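Reading time: 6 min

We use cookies to remember whether you have already dismissed this notice. Accept | Manage

# Ollport Movements

Apron, stand and gate records from Ollport regional airport, tidied up and released for anyone who wants to know why their flight sat on the taxiway for the length of a sitcom.

## What's in it

One row per aircraft movement, arrivals and departures both, with the stand it used and the times it got there and left. The rows come from three places that have never agreed with each other: the tower strip log, the Brellero stand allocation system, and a spreadsheet kept by the ground handling desk. The spreadsheet is usually right.

The release is split into monthly files. A typical month holds 700 rows. November is shorter, for reasons explained under Known problems, and you should read that section before you write to us about November.

There are 37 columns. You will want five of them:

- `mvt_id`: our own identifier, stable between releases
- `stand`: painted stand number, as a string (see below, and please do see below)
- `on_block`: local time the aircraft stopped
- `off_block`: local time it started moving again
- `src`: which of the three sources won the argument

The other columns are kept because somebody, at some point, asked for each of them. `deice_flag_old` is retained at the request of a person who has since stopped replying to email.

## Stand numbers

Stands are strings. They look like integers and your software will want to treat them as integers, and for most of the apron it will get away with it. Then it will meet stand 5 and stand 05, which are different pieces of concrete. Stand 05 is the remote one past the fuel farm. It got its leading zero when the apron was repainted and the stencil set came with one already attached.

If you load the files in a spreadsheet program, the two will merge silently and you will discover that a single stand held two aircraft at once. We have had this reported as a safety incident. It was a column format.

## Getting started

The files are plain CSV, UTF-8, with a header row. Unzip, pick a month, read it in with every column as text, and convert only what you need. A small loader called `flitach` ships in the `tools` folder and does all this for you. It also prints a warning when it sees a month it doesn't like, and it doesn't like most of them.

 flitach load ollport --month november --as-text

Running it without `--as-text` is allowed. Some people enjoy surprises.

## How the sources were merged

Each movement is matched across sources by registration and by a time window. When all three agree, `src` is set to `all`, and we have a quiet moment of satisfaction. When two agree, the pair wins. When none agree, the ground handling spreadsheet wins, and `src` is set to `desk`.

We did try a cleverer method. It weighted each source by its past accuracy, which meant deciding what counted as accurate, which meant asking the ground handling desk. We cut out the middle step.

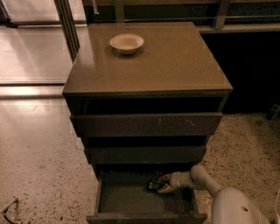

Merged months are checked by hand before release, and the check is dull on purpose. One person reads the off-block times aloud while another follows the tower log, and any row that makes either of them frown is pulled. The aim is a month with as little on it as the top of that chest of drawers: one small bowl near the back, and the rest clear. In practice a clean month still has a handful of frowns left over, and these go in the `notes` column with a short remark. The remarks are meant to be helpful. "Hmm" appears more often than we would like.

## Known problems

**November.** The Brellero system was upgraded during the month and the old version was switched off before the new one was switched on. The gap was planned as an overnight job. Anything in the gap comes from the other two sources, and where those two differ the row has been dropped. That's why the file is short. We know it's short.

**Daylight saving.** All times are local. Twice a year this causes an hour to vanish or to happen again. Movements in the repeated hour carry `dst_fold = 1` for the second pass. Movements in the vanished hour shouldn't exist, although one does.

**Call sign "Puma".** The airfield inspection vehicle uses the call sign Puma and turns up in the tower log like any other traffic. Earlier releases included it as an aircraft, where it posted the best on-time performance of any operator at the field and a turnaround nobody else came near. It has been filtered out. If you published a league table from the earlier files, you may want to look at who came first.

**Towed aircraft.** A tow from one stand to another is recorded as a departure and an arrival, with no flying in between. Filter on `mvt_type` if you care about actual flights. Leave them in if you are paid by the movement.

**Cancelled flights.** These are missing altogether. The data describes things that moved. Please don't use it to work out a cancellation rate, which will come to zero and make everyone at the terminal very happy.

## What it's good for

People have used the files to study stand occupancy, taxi delays in fog, and how long a catering truck can block a service road before someone walks over. It suits teaching as well, mainly because it goes wrong in so many ordinary ways.

It's a poor choice for anything about passengers. There are no passenger counts, names, bookings or bags. We were asked whether bags could be added. The bags have their own system, and it doesn't talk to ours, or to the bags.

## Licence and changes

Free to use, copy and rework, with credit to Ollport Movements. If you fix something, send the fix back and we'll fold it into the next release, along with your colour scheme opinions about the sample charts, which can travel in the same envelope.

Column names won't change within a major version. Column meanings haven't changed so far either, apart from `gate_open`, which used to mean the time the gate opened and now means the time someone recorded that it had.

Questions about a particular row should include its `mvt_id`. Questions about stand 05 should include evidence that you've read the section on stand 05.

Contact the Ollport Movements maintainers | © Ollport Movements | Back to top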